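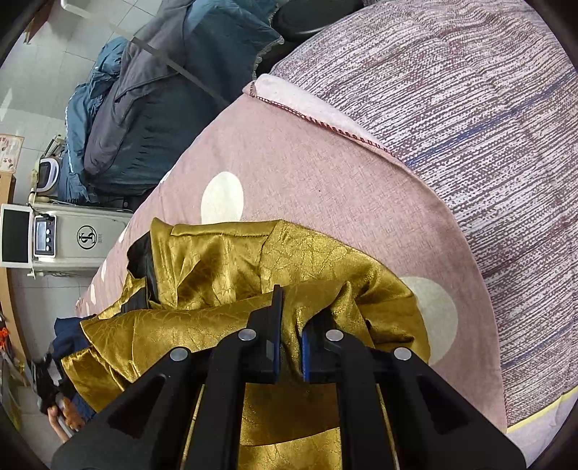
Blue pads on the Hestano hand-held, gold satin on the polka dot sheet.

Search posts
Search

Dec 2, 2025

1/ Comparing two hand-held grippers on cloth this week, the Hestano and the Cukeo. Same bed, same clothes, same operator. Notes as I go.

2/ Satin is the hard one. It slides on itself, so you close on two layers and lift one. I did 100 picks with each gripper on satin only, going for a fold every time.

3/ Hestano with the blue rubber pads: 60 clean single-layer picks. Most of the misses were me coming in too steep. If the tips touch the mattress first, the fold flattens out and there's nothing to grab.

4/ Cukeo has harder tips and a stronger spring. It holds fine once it's on but it leaves a crease in the satin. It's also heavier at the wrist. I stopped for a break more often with it.

5/ Both have the camera looking down over the fingers. On the Hestano I can see the pads right up to contact. On the Cukeo the knuckle gets in the way for the last bit and I end up guessing.

We use cookies to improve your experience. Accept / Manage settings

6/ Somebody asked about thick stuff. Quilts are easy with either one. Padded jackets are fine if you go for a seam or a hem.

7/ Recording is through the Pernach controller. 258 clips kept so far. It dropped the finger width reading twice, both times after I unplugged the cable and put it back without a restart. Restart it.

8/ The Vörös arm comes in January. Its mount fits the Hestano without an adapter. The Cukeo needs a plate I haven't made yet.

9/ Next up is the same test with the pads swapped for bare plastic. Will post the count in this thread.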